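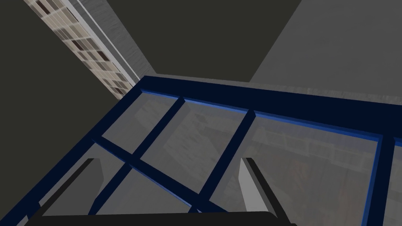 Clolilville, 18 de mayo de 2022 – Plerkport publica los resultados de su comparativa en simulación de 2 pinzas paralelas de dedos planos, realizada en abril con el controlador Ko. Cada pinza completó 300 ciclos de apertura, aproximación y cierre en interiores virtuales con vidrio, mosaico y metal cepillado.

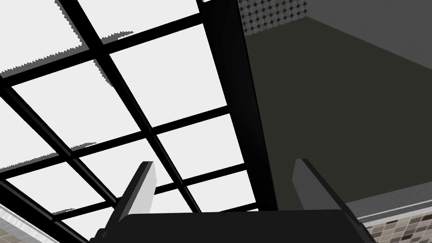 La cámara de muñeca se mantuvo fija respecto a la palma, con los dedos siempre dentro del campo visual. Se evaluaron 2 variantes del controlador: una con consigna de posición y otra con límite de fuerza.
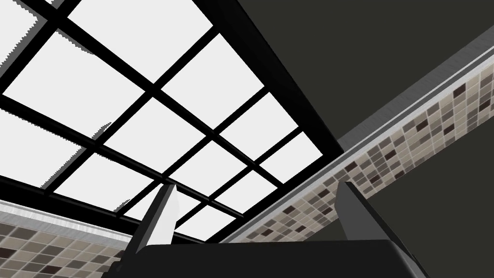
Los fondos de alto contraste elevaron el error de estimación de la apertura hasta 2 mm. La variante con límite de fuerza redujo las correcciones durante el cierre – sobre todo con piezas ovaladas y lisas.

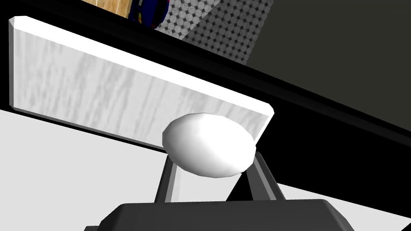

«El contacto con superficies curvas sigue siendo el caso más exigente para un dedo plano», señala Leopold Strebel, responsable de ensayos. Los registros y parámetros pueden solicitarse a la oficina técnica de Plerkport en Trurberg.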